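4.3 Effect of Grasp Location on Cutlery Sorting

The cutlery task was the one where policies trained on our hand-held gripper data differed most from one another, so we looked at it more closely than the others. The full set for this task has 1,448 demonstrations recorded at two sites, Kurthorpe and Kodton. After removing episodes with lost tracking or a gripper leaving the working volume, 788 were left for training. We did not balance the sites, and Kurthorpe supplied the larger share.

Each episode covers the transfer of utensils between a placemat and a basket. Operators were told to use either hand and to work at their own pace. We gave no instruction on where to hold a utensil. This was deliberate in the first round, as we wanted to see what people would do without coaching, but it left us with a wide spread of grasp locations along the handle. Forks were the main problem. A fork taken near the end of its handle tends to rotate between the jaws once it is lifted, and the operator corrects for this by turning the wrist. The correction is easy for a person and hard for the policy, which has only the wrist view and the recent gripper poses to work from.

We therefore labeled every fork grasp in the filtered set by hand as "end," "middle" or "neck," and trained 2 policies with the same architecture and the same schedule. The first used all labeled episodes. The second used only those with middle or neck grasps, and drew repeated samples from them so that both policies saw the same number of gradient steps. Evaluation was done on the Oberholzer arm pair with a tablecloth, a basket and utensils that did not appear in training.

The restricted policy placed 67 percent of the forks in the basket on the first attempt. The unrestricted policy did worse, and most of its failures came after the lift – the fork was held, but its angle was too far off for the tines to clear the rim. Knives showed no clear difference between the two policies. Their handles are flat on both sides, and rotation in the jaws was rare wherever they were held.

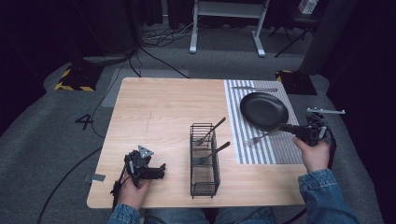
Figure 6. Cutlery task with two hand-held grippers. The right gripper holds a fork by its handle on the striped placemat, below the frying pan. The wire-mesh basket holds two forks, and the left gripper is open.

Clendbridge, commenting on an earlier draft, objected that grasp location may be standing in for operator skill, and that dropping the end grasps could simply drop the less practiced operators. The concern is reasonable. We checked it by repeating the comparison within single operators, using only those who had enough episodes of each kind. The gap became smaller but kept the same direction. We take this as partial support for the effect of grasp location, and we cannot rule out a contribution from skill. A cleaner test would assign grasp locations to operators in advance. The second round of collection, which began in October at Kodton, does this for forks and spoons but leaves knives uninstructed.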